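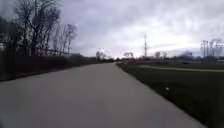

Der Hauptweg geradeaus, rechts zweigt der schmale Weg über die Wiese ab. Hinten rechts das Werk.

Ich habe in den letzten Tagen sehr viel Beton angeschaut. Beton von vorn, Beton mit Hecke, Beton mit Wiese daneben, und wenn ich abends die Augen zumache, läuft der Weg einfach weiter. Aber der Reihe nach!

Wer hier schon länger mitliest, kennt Tenero, unseren kleinen Fahrroboter, der irgendwann mal selbst über Wege fahren soll, ohne dass ich mit der Fernsteuerung hinterherlaufe. Fahren kann er. Was ihm fehlt, ist ein Gefühl dafür, wo man fährt und wo man es besser lässt, und das soll er sich aus Beispielen abgucken. Also aus meinen Fahrten. Ich lenke, er speichert Kamerabild und Lenkbefehl zusammen ab, und später rechnet sich das Netz daraus zusammen, was ich in welcher Situation gemacht hätte. Klingt simpel, ist vor allem Lauferei.

Bis jetzt habe ich 157 Fahrten auf der Platte. Die meisten sind kurz, manche peinlich kurz (Akku, Akku, einmal Schnürsenkel). Der Weg oben ist meine Standardstrecke geworden, weil er so schön langweilig ist: gerade, breit, saubere Kanten, keine Markierungen. Links zieht sich die dunkle Hecke mit dem Drahtzaun entlang, rechts liegt vor allem Gras. Zum Anlernen ist das super, und gleichzeitig liegt genau da mein Problem.

Auf so einer Strecke lenkt man nämlich kaum. Ich habe mir die Lenkwerte aus dem Februar angesehen, und das war im Grunde ein langer Strich mit ein bisschen Gezappel. Ein Netz, das damit lernt, kommt ziemlich schnell auf die Idee, dass »geradeaus« immer stimmt. Bei der ersten Testfahrt hat Tenero das auch mit großer Überzeugung vorgeführt, bis er auf der Wiese stand. Da hatte er über 3.000 Bilder vom Geradeausfahren gesehen und kein einziges, auf dem es schon schiefgegangen war und jemand wieder zurücklenkt.

Seitdem fahre ich absichtlich schlecht. Ich lasse ihn schräg auf die Kante zurollen und hole ihn dann ruhig wieder in die Mitte, mal von links, mal von rechts, mal früh, mal fast zu spät. Das Hineinlenken in den Fehler schneide ich nachher weg, sonst lernt er das nämlich gleich mit. Das Zurückholen bleibt drin. 18 solche Fahrten habe ich inzwischen, und ich werde langsam besser darin, wie jemand zu fahren, der nicht fahren kann.

Die zweite Baustelle ist die Abzweigung. Auf dem Bild sieht man den helleren Streifen, der in einem Bogen nach rechts über den Rasen zieht. Für mich ist klar, dass man da abbiegen kann oder eben auch nicht. Für das Netz war das anfangs Kraut und Rüben: gleiche Stelle, fast gleiches Bild, mal fahre ich weiter, mal biege ich ab. Heraus kam ein Mittelwert, und der Mittelwert zwischen »geradeaus« und »rechts« ist Gras. Jetzt gebe ich vor jeder Fahrt ein Ziel mit und speichere es zu jedem Bild dazu. Hätte ich auch gleich machen können – dann wären mir 2 Abende Nacharbeit erspart geblieben.

Und dann das Licht. Dicke graue Wolken mit einem hellen Fleck über dem Horizont sind für die Kamera gar nicht so gemütlich, wie man denkt. Die Belichtung richtet sich gern nach dem Himmel, und dann säuft die Wiese ab und die Hecke sowieso. Ich habe lange überlegt, ob ich solche Aufnahmen rauswerfe, und lasse sie nun drin. Das Wetter fragt ja später auch nicht. Nur die richtig kaputten fliegen, also die, bei denen ich selbst am Bildschirm die Wegkante nicht mehr finde.

Zum Sortieren nehme ich immer noch Skumeck, mein selbst gebasteltes Skript mit der scheußlichen Oberfläche. Es kann Fahrten abspielen, Stücke markieren und abstürzen. Letzteres seltener als früher!

Als Nächstes will ich auf eine andere Strecke, eine mit Kurven und gern auch mit Laub, damit Tenero nicht bloß diesen einen Weg auswendig kann. Eine Idee habe ich schon, ich muss nur noch fragen, ob ich da überhaupt fahren darf. Bis dahin werden Akkus geladen und die restlichen Fahrten durchgeschnitten.

Zuletzt aktualisiert: 16. September 2026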